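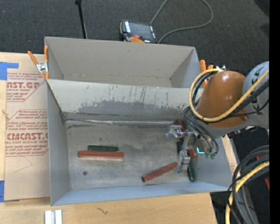 Saron Kassa 回复：先别急着把手指备件那一行删掉，删了以后 Dindano 的报价要重新走一遍询价，又得等。我上个季度也碰到过“超出项目额度”，单子加起来明明没超，最后查出来是旧草稿还占着钱。你去看看“已预留”那一栏，别只看“已提交”。

工单主题：Silo 项目采购申请反复被退，提示超出额度
提交至：Wodavbridge 采购系统支持组
类别：预算与设备计划
优先级：一般
状态：已解决，等提交人确认

问题描述（提交人）

各位好，又来麻烦你们了，先谢谢大家的耐心。我们在做 Silo 项目下一阶段的设备计划，抓取工位这边要补一批东西，积木块还是在灰色料箱里抓，工位的布置基本不动，所以这次没有大件，都是备件和耗材。项目批下来的额度是3000元，我自己拿纸笔加过两遍，又请隔壁同事帮我加了一遍，怎么加都在额度里面，可是系统一提交就退回来，红字写着“本次申请超出项目可用额度”。

申请里一共三行：
夹爪手指备件一套，Dindano，1129元
线缆软管护套及固定件一套，Ocampo，1004元
料箱固定夹，Ocampo，66元

三行合计2199元，都是含税价，运费两家都包了。

顺便说说为什么是这三样，免得你们审核的时候还要来问我。手指备件是因为手指要一直伸到箱底去夹东西，箱底已经磨花了，手指那边我想总不能等坏了再买，Dindano 的交期又比较长。护套是给手腕下面那一大把线和管子准备的，走线的地方拐弯多，我宁可早一点包好。固定夹现在用的是橙色手柄的那种弹簧夹，好用是好用，只是别的工位老来借，借走了就不一定还得回来，多备几只大家都省心。

我已经试过：退出重新登录；换浏览器；把三行拆成两张单子提交（第一张只放 Ocampo 的两样，通过了预检，第二张只放 Dindano 的，也通过了预检，两张一起交，第二张又被退）。拆单的事我知道不太合规矩，只是想看看问题在哪一行，两张都已经撤回了，请放心。

处理记录

周三上午，支持组：
收到，写得很详细，辛苦了。请先补一张“项目余额”页面的截图，要展开到明细，默认页面只显示总额。另外请确认申请里的币种是不是三行都一致，之前有人把其中一行留成了外币，换算之后就超了。

周三上午，提交人：
截图已经传上去了。币种三行都是人民币，我逐行点开看过。Saron 说的“已预留”我也找到了，藏得可真深，要先点“明细”，再点右边那个小三角。里面确实有一笔1129元，状态是“草稿，已保留”，可我完全不记得自己建过这么一张草稿。会不会是复制旧单子的时候带出来的？我当时图省事，是从上一张申请复制过来改的，改完就直接提交了，原来的那张没有再管它。

周三下午，支持组：
就是这个原因。从旧单复制的时候，系统会给原草稿和新申请各留一份额度。所以系统眼里您一共要用3328元：新申请2199元，再加上旧草稿占着的1129元，自然就超出了。拆单以后第二张被退，也是同一个道理。

处理步骤如下：
1. 进入“我的草稿”，筛选条件选“全部”，默认的“最近”看不到它。
2. 打开那张旧草稿，点“释放预留”，不要点“删除”。删除会连同报价附件一起清掉，Saron Kassa 提醒得对。
3. 回到“项目余额”，点刷新，确认“已预留”归零。
4. 重新提交新申请，三行放在同一张单子里即可。

周三下午，提交人：
照着做了，第三步刷新以后还是显示1129元，我等了一会儿再刷才归零，差点又要写信来诉苦。重新提交，这次没有退，已经走到部门审核了，真是太感谢了！

还有两件小事想一并请教。第一，通过以后项目里还剩801元，我原本想留着换料箱，因为现在前面那只箱底的磨痕越来越多，后面那只倒还好；不过 Ocampo 的料箱报价还没有回来，这笔余额可不可以先留着，等报价到了再补一张申请？第二，手指备件以后恐怕每个阶段都要买，能不能做成固定的计划项，省得我每次都去复制旧单子，又把自己绕进去？

周三下午，支持组：
余额可以留，不需要先建草稿占着，项目没有结束之前都有效。报价到了请用“新建申请”，项目号选 Silo，供应商选 Ocampo，系统会自动带出联系人。

计划项可以做，需要您填一份年度备件表，写清楚型号、预计用量和供应商，由设备负责人签字以后发给我们，我们在后台设置。用量一栏请按实际更换记录填写，没有记录的写“待定”也可以，下个季度再补。表格已经附在本工单的附件里。

复制旧单导致重复预留的问题，我们已经转给系统开发那边登记。修好之前，请大家复制以后记得顺手释放原草稿。

周三傍晚，提交人：
表格下载好了，今晚先把型号填上，用量那一栏要翻一翻更换记录，有几页字迹潦草得连我自己都认不出来，可能要晚一两天交。Dindano 那边我也打过电话，对方说报价还有效，等部门审核一过就可以排产。工单请先别关，等我把年度备件表传上来，再麻烦你们一起结掉。

支持组：
好的，工单保留，等您的表格。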